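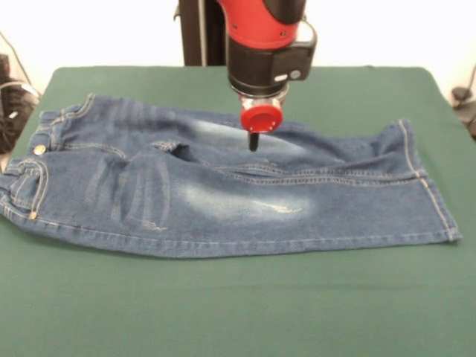

Okay, so I told myself I'd write in this thing after every project session and I'm already behind, so this one is going to be a bit of a jumble. I'm on the jeans. Everyone else in class went for towels or T-shirts, and I put my hand up for jeans because I figured thick cloth would be easier to grab. Sigita laughed at me for a good minute when I said that!

What I didn't think about is how heavy they are, and how all those seams want to go their own way. A towel is a rectangle. Jeans are two tubes stuck to a belt. Our plan (Sigita calls it the Trerkard plan, after the street where we drew it on a pizza box) has 6 steps in it, and the very first one is just getting the two legs to lie on top of each other. I've rewritten that step 3 times since March and I still don't love it.
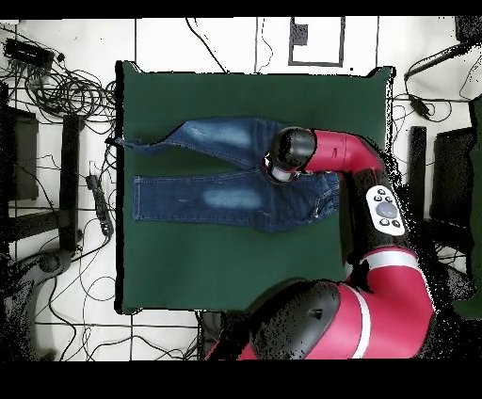 So Sigita does the part that decides where to grab, and I do the part that moves the arm there and back. We keep our notes in one shared notebook and her handwriting is so much nicer than mine that I've started printing in capitals. Her idea this week was to pick the spot by looking for the waistband first and working out from there. Mine was to forget the waistband and go for the knee. We argued about it all through lunch, then agreed to write up both and let Ms. Venckus decide which one goes in the report - she likes it when there are two, she says it gives the judges something to ask about.

Oh, and the Brasholm showcase form came back with our team name spelled wrong. We're Zabala, one b! I have to email them again. I also still owe them a paragraph on "what we hope to learn," which I keep putting off.

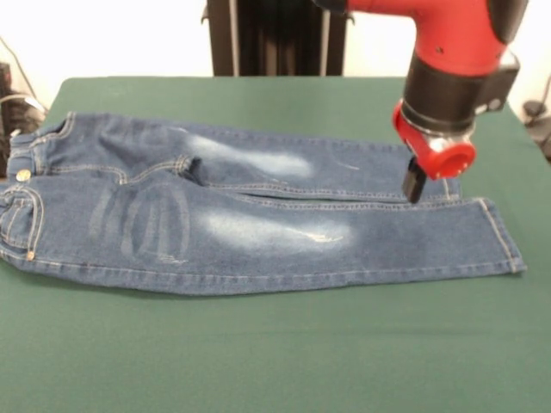 Trullthorpe, 11th June

Long one. I was up late reading over my approach code and found that I'd typed 17 where I wanted a variable, so I went in grumpy and with no breakfast. Sigita shared her granola bar, bless her.

We talked a lot about what the start should look like. It's kind of cheating to always begin with the jeans laid out nice and straight, and Ms. Venckus has been hinting at that for weeks. Real laundry comes in a heap. So the report is getting a whole new section on heaps, and guess who said she'd write it?

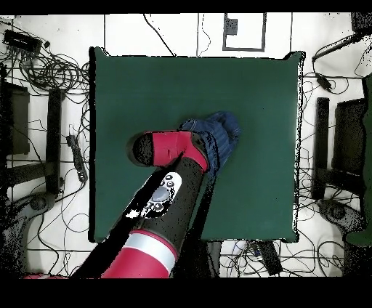

The trouble with a heap is that I can't even tell you where the legs are, and I've got eyes and sixteen years of wearing pants. Sigita wants to pull at any high fold and then look again, over and over, until something like a waistband shows up. I think that's pretty smart, though I worry about how long it would take. I said we should cap the number of pulls, she said 100, I said no way, and we left a blank in the notebook with a big question mark next to it.

To do before next time: fix the 17 thing properly, email Brasholm (one b!!), start the heap section, bring my own snack. Also ask Mom if I can have her old jeans, the stiff ones she never wears. Sigita thinks stiffer denim might behave differently and I'd like to find out before the showcase.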